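**Wanted: someone to look after the money at the Brendthorpe temple trust (part-time, paid)**

Hi all. I've been doing the books for our little hill temple for longer than I meant to, and after the December festival I finally told the trust I'd like my evenings back. So we're hiring!

We're a small place. On an ordinary week we might see 255 people through the doors, and during the festival it was 1,004 over the long weekend, which had us running out of car park and very nearly out of rice. Most of our income is donation boxes, hall hire and sponsored meals. Most of what goes out is wages for our two priests, power, groceries and the never-ending roof.

What you'd be doing:

- counting and banking the donation boxes with one other person
- paying the priests and kitchen staff each fortnight
- sending out receipts (we did 563 last year - I still see them in my sleep)
- keeping the hall bookings straight, including the Hunley yoga crowd, who always want to swap times
- putting together a plain-English report for the members' meeting
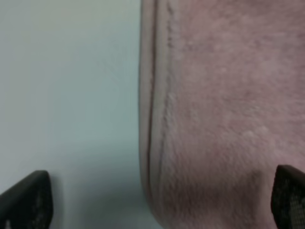
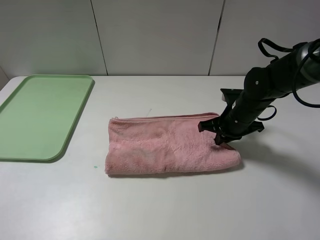
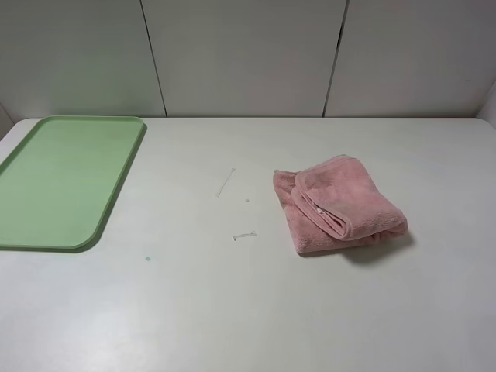
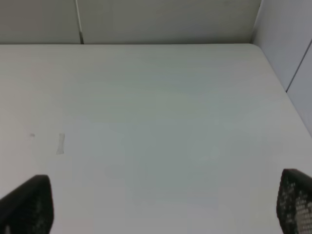 ## Who'd suit it

You don't have to be a member of the temple, or religious at all. I'd love someone who has done payroll before and is comfortable with a spreadsheet. Our accounts live in Virnero, an older program with a few odd habits, but I'll sit with you until you've got the hang of it. If you speak Tamil or Telugu that's a big help on the phone, though plenty of us get by in English.

You'll need a police check, and your own way up the hill (the bus stops at Raptis Road and it's a fair old walk from there). We ask everyone to leave their shoes at the door, office included, so wear decent socks in winter.

## Hours and pay

Ten hours a week, mostly mornings, with more in the lead-up to festivals. Pay is roughly $700 a fortnight before tax, plus super, and lunch from the kitchen whenever you're in - the tamarind rice alone is worth the drive.

## How to apply

Drop a page or so about yourself into the temple office, or leave it in the letterbox by the side gate if we're closed. No fancy cover letter needed, just tell me what you've done and which mornings you're free. Happy to show you around first if you'd like a stickybeak at the books before you decide.

Posted March 2024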